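Anyone still working from bookshop cafes?

wattle_and_daub
My lease on the shared office ran out and I've been trying the cafe tables at Rurken Books a couple of mornings a week. Love it so far - but how long is it fair to sit on one flat white? I reckon an hour and a half, then buy something else or clear off. My partner thinks I'm being precious.

pbarbier55
Your partner's right. I've been going to the one in Pirnutstead for years and they've never hurried me along. Buy a paperback now and then and you're square.

grumblebum
Disagree, sorry. My sister ran a cafe in Wulletthorpe and the laptop crowd nearly did her in. One coffee, four hours, every power point taken. An hour and a half is already generous on a Saturday.

wattle_and_daub
See, this is what I'm worried about! I only go on weekdays, if that helps my case. I like the round timber tables near the shelves, enough room for a mouse and pad and not much else, so you can't really spread out and colonise the place.

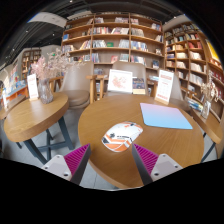
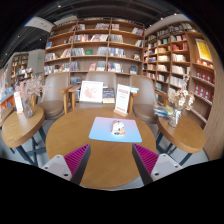
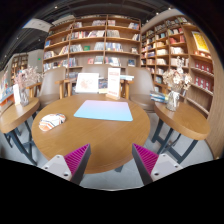

Round table, mat on top, books within reach.

My other question is about calls. I had to take one last week and whispered through the whole thing like I was in church. Do people go outside? It was bucketing down so I stayed put, and an old bloke in the crime section gave me such a look.

Eetu_H
Outside, always, rain or no rain. Buy an umbrella.

pbarbier55
Oh come on Eetu, a two minute call is fine. People chat in cafes, that's what they're for. Video meetings with no headphones are another matter (there's a special place for those people).

grumblebum
With Eetu on this one. It's a bookshop first.

wattle_and_daub
Righto, calls outside, second coffee at the 90 minute mark. Does anyone know if the Salminen Street shop has tables too? It's closer to me and I've got up to $100 in book vouchers to burn through.

Eetu_H
It did in October. Two small ones and a terrible couch. Good scones though.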